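Chapter 9
Stone in the Home: Choosing and Caring for Surfaces

Merike Lūse

After reading this chapter you should be able to
explain the difference between a hard stone and a dense stone;
recognize the main causes of stains, etching and scratches;
choose a suitable finish for a kitchen, a bathroom or an entrance hall;
plan the cleaning of a stone surface for one year.

9.1 Why this chapter comes after wood

In Chapter 8 we studied wood, a material that shows its needs quite openly. A dry board cracks, a wet board swells, and the owner sees it soon. Stone is more silent. A kitchen counter can take in oil for many months before a dark spot appears, and by then the spot is deep. For this reason students often believe that stone needs no care at all, and this belief is the most expensive one in our field.

When I began to teach this course, I asked each group to bring one complaint from a real customer. Most of the complaints about stone concerned the same event: somebody left half a lemon on the counter overnight. In the morning there was a pale ring, and no soap could take it away. The ring is not dirt. The acid has eaten a very thin layer of the surface, and the light now falls on it differently. We call this damage etching, and you will meet the word many times in the next pages.

9.2 Two families

For household purposes we may divide the natural stones into two families. The first family contains calcite and related minerals, and to it belong marble, limestone and travertine. These stones are rather soft and react with acid. The second family is built mostly of quartz and feldspar, and granite is its best known member. Granite resists a knife and it resists vinegar, but some kinds of it drink oil quickly.

The trade names do not help us much. A seller may write "granite" over any dark stone that takes a good polish, and "marble" over any pale one with veins. The eye alone is a poor judge here. A drop of weak acid on a hidden corner, always with the owner's permission, gives a better answer — if it fizzes, you are in the first family.
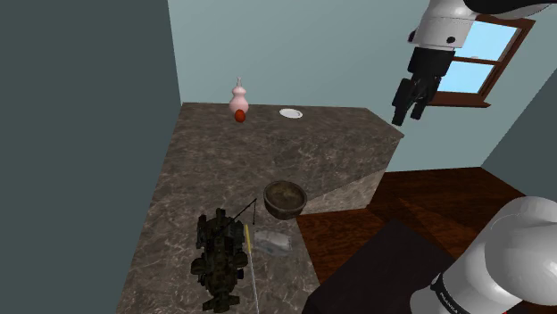
Finish is the second question. A polished surface closes the stone well and makes its colors deep, but on marble it shows every etched mark. A honed surface is matte and more forgiving, although it stains more easily. For entrance halls I recommend a honed or brushed finish, as polished stone becomes slippery when people come in with wet shoes. Grit numbers are explained in section 9.4. For the moment it is enough to know that many workshops stop at 400 for a honed surface and go much higher for a polished one.

9.3 A first case: the Espinoza kitchen

The Espinoza family chose a limestone counter and used it for nearly 10 years without any sealer. They cooked every day, and the area beside the stove became darker than the rest. Read the case twice before you continue. Then write down which marks you would expect to be stains, which ones etching, and what you would ask the family before you touch the stone.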